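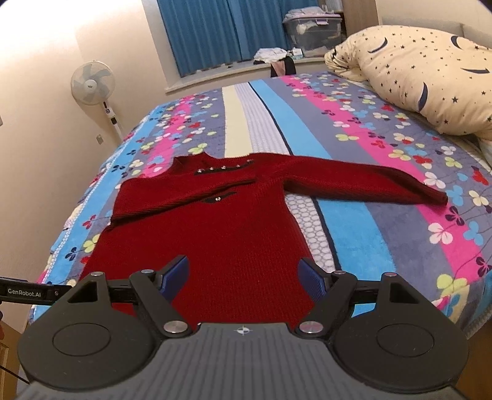

Red rollneck, one sleeve folded over.

Kitchen notebook – September, Monday, started just after seven

Woren batch, second go at the smoky bean and aubergine filling. The first lot was too wet and slid out of the flatbreads the moment anyone picked one up, so I've gone back to the start and changed only the aubergine, to keep things fair.

Weighed out 650 g aubergine, cut small, salted and left in the colander while I got on with the onions. I'd skipped the salting last time out of laziness and I do think that was half the trouble. Squeezed it in a clean tea towel afterwards and got a surprising puddle out of it. Into the big pan with a good glug of oil, lid off the whole time, and left well alone until the edges had caught. I am a terrible one for stirring, so I went and washed up to keep my hands busy.

Beans: 500 g cooked weight, the butter beans from Vergara again. They're softer than the ones we used in spring and they mash with the back of a spoon, lovely for this but no good for the salad, so please leave the other jar alone if you're on salads this week! Half mashed, half left whole.

Sauce is the Gruller one, the tomato and smoked paprika that's been in the book for ages. I made 1000 ml, far more than the filling wants, and the rest is in two tubs in the freezer door with the name on the lid. Used 123 g in the end. That's an odd number, I know – I poured until it looked right and then read the scales. Last time I must have put in nearly double.

Tasted at the hob: good, smoky, a bit flat. Squeeze of lemon and a pinch more salt and it woke up nicely. Tried a spoonful of the Grallach mustard in a separate bowl and liked it very much for about two mouthfuls, after which mustard was all I could taste. Half a spoonful, maybe, or leave it for the sausages.

Flatbreads toasted dry in the pan, filled, folded, pressed with the small lid. Held together on the plate and in the hand. The one I left on the side until lunch had gone a little leathery but the filling stayed put, and I ate it standing up with some pickled cabbage and was very happy.

To do: try it with the skins off. Find out if it freezes. Buy lemons, we are down to one sad half.

Filed under: Test Kitchen Notes, Meat-Free, Beans & Pulses

3 comments

Made this for the children with tinned beans and it was fine, just drain them well. They picked out the aubergine of course.

Could you do the flatbreads in the oven? I've six to feed and only one decent pan.

Mustard all the way for me, a whole spoonful!

Home | Notebook | Recipes | Larder | Contact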